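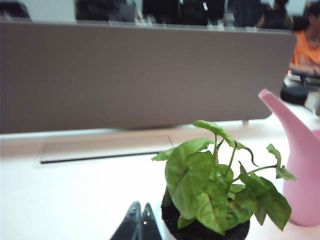

Plant care task, wrist camera view: gripper fingers, potted plant and pink watering can.

Biridis Workplace Services
Equipment Review Group
Minutes of the meeting held March 13, 2018

Present: Krystyna Laskowska (chair), Babar Soomro, Njoroge Simiyu, Bienvenido Layug (minutes)
By phone: Sherif Kettani, Wurgate (items 3 to 5 only)

1. Minutes of the last meeting

Accepted with one correction. Under item 6 the lease on the floor scrubber was given as ending in June. It ends in July.

2. Open actions

Babar has returned the two loaner carts. Closed.
Njoroge still does not have the insurance wording for equipment that runs while a client's staff are at their desks. The broker wants a copy of the Wurgate safety sheet before giving an answer. Carried over, see item 5.
Bienvenido has moved the old review files to the shared drive. Folder names before 2016 were left as they were.

3. Wurgate Venov kit: trial report

Babar reported on the trial of the Venov desk arm kit for office plant care. The kit on trial is the arm with a two-finger gripper, the wrist camera, a clamp base, the controller box and the Javier software. The question for the group is whether Biridis should buy, lease or pass.

Babar ran 208 attempts over the trial period. An attempt was logged as good if the arm took the can, brought the spout over the pot, poured, and put the can back without help. Of the 208, 54 needed a person to step in. He does not think the figure is good enough for a client site yet but said most of the trouble came from a few causes that can be described.

Causes noted in the log:

Leaves hanging over the rim. With broad-leaf plants the software had trouble finding a clear spot of soil for the spout. It would stop and ask for help, which counts as a step-in even though nothing was spilled.
Handle grasp. The fingers are smooth and rounded at the tips and sometimes slid along the handle of the can. Babar tried a strip of grip tape during the second half of the trial and had fewer slips. He did not log the two halves separately and was asked to do so if there is another round.
Dark pots with dark soil. Javier did not always find the rim of the pot. Worse late in the day when the overhead lights were the only light.
Plant stakes and wires. The arm touched a thin support stick several times. No damage to any plant. Krystyna asked if it can be told to stay away from them. Put to Sherif under item 4.

Njoroge asked how people at the desks nearby took to it. Babar said there were two complaints about noise, both on the first morning when the base was clamped badly and rattled. None after that. One person asked for the camera to be explained, and Babar went through what it records and where the files go. Krystyna said this should be written down on a card for any future site, and that people should be told before the kit arrives.

Setup took Babar most of a morning the first time. The second time, after moving to another desk, it was less than an hour. He finds the printed guide poor. Step 9 refers to a cable that was not in the box, and the calibration pages are out of order.

4. Questions to Wurgate

Sherif Kettani joined by phone.

Support sticks: Sherif said the current version of Javier treats anything thinner than a pencil as background. A keep-away setting is planned for the August release. He would not promise it in writing. Krystyna asked that he check and come back with what Wurgate can commit to.

Finger pads: Rubber pads are sold as a separate item. Sherif agreed to send one set at no charge. Babar asked how long they last, and Sherif did not have the number.

Recordings: Images from the wrist camera stay on the controller box unless the customer turns on sharing. Sharing was off on our unit. Sherif confirmed that a person sitting within view of the camera can show up in the recordings and said there is no blurring feature at present. Njoroge said that would be a problem for at least one client. Sherif noted it.

Cans: Wurgate recommends its own can. Babar said an ordinary plastic can with a long spout had worked about as well in his view and clients would prefer to use their own. Sherif said third-party cans are allowed but support would ask for the trial to be repeated with theirs before taking a grasp fault as a kit fault. Babar was not happy with this answer. Left there.

Guide: Sherif apologized for the missing cable and will send a corrected PDF.

5. Price and terms

The quote is for more than 3000 dollars per kit to buy, with software included for the first year. The lease is for 24 months with no early exit. Sherif will ask if a shorter term is possible for a first customer in our line of work.

Njoroge asked for the safety sheet again. Sherif said it was sent. It was found during the call in Krystyna's junk folder and forwarded to Njoroge.

Sherif left the call.

6. Discussion

Krystyna said she would not sign a 24 month lease on a kit that needs a person standing near it. Njoroge agreed and added that the plant rounds are already short at most sites, so the saving is small unless the kit can also do dusting or similar. Babar would like to keep the unit longer. He thinks pads and better light would bring the step-ins down by a fair amount and he would like to find out. Bienvenido asked who refills the can. At present, Babar does.

Agreed: no purchase or lease for now. Ask Wurgate to extend the loan for a second round with the pads fitted, same desk, same log sheet with an added column for cause.

7. Actions

Babar: ask for loan extension; fit pads; revise log sheet.
Njoroge: safety sheet to broker.
Krystyna: draft of the camera card for desk staff.
Sherif (Wurgate): pads, corrected guide, written answer on support sticks, shorter lease term.
Bienvenido: book the small meeting room, the large one has no working phone.

8. Other business

Spare keys for the storage cage are with Njoroge. The next meeting will be set once the answers from Wurgate are in.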